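So we finally have a kitchen again, more or less, and since a few of you asked how the whole thing went I'm going to put it all in one place. Get a coffee, I do go on (1/9)

We started in May thinking we'd just swap the counters. That was the plan! Then the old sink cabinet came out and the floor under it was soft as cake, so there went the first week and a good chunk of the budget (2/9)

I got quotes from two shops. Salgado came in at $3,919 with the tear-out included, and Lerkach was lower but wanted us to haul the old tops away ourselves. My back voted for Salgado and I haven't been sorry (3/9)

The floor repair was another $1,829, and I did sit on the back steps for a bit after I heard that number. The fellow who did it was very kind and let me ask all my questions twice (4/9)

For 5 weeks we washed dishes in the bathtub. If you're about to do this, buy a plastic tub that fits inside your real tub, and put a folded towel under your knees. Also freeze soup ahead of time. I froze chili, and I may not want chili again until next winter (5/9)

Now, picking the stone. I went in wanting plain white, same as everybody on my street, and I came home with three white samples that all looked like a dentist's office next to my yellow walls. My sister said go look at the grays on Saturday, early, before it gets busy, and she was right, as she will tell you herself (6/9) 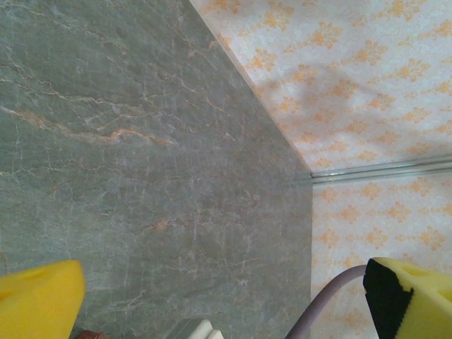 Tamara Ivanyshyn
Gray marble with those peachy orange veins wandering through it, and I was gone. I've always liked a stone that looks like it's been somewhere. Yes, I know marble stains, my mother has already called about the lemons (7/9)

We seal it ourselves, wipe up wine and tomato right away, and keep a big cutting board out all the time. I can live with a few marks. My grandmother's table had rings all over it and we fought over who got to keep it (8/9)

Still to do: the backsplash, the trim by the back door, and one drawer that sticks when it rains. If anyone has used Jasholm drawer slides, please tell me how they've held up, because I'm tempted to order them tonight (9/9)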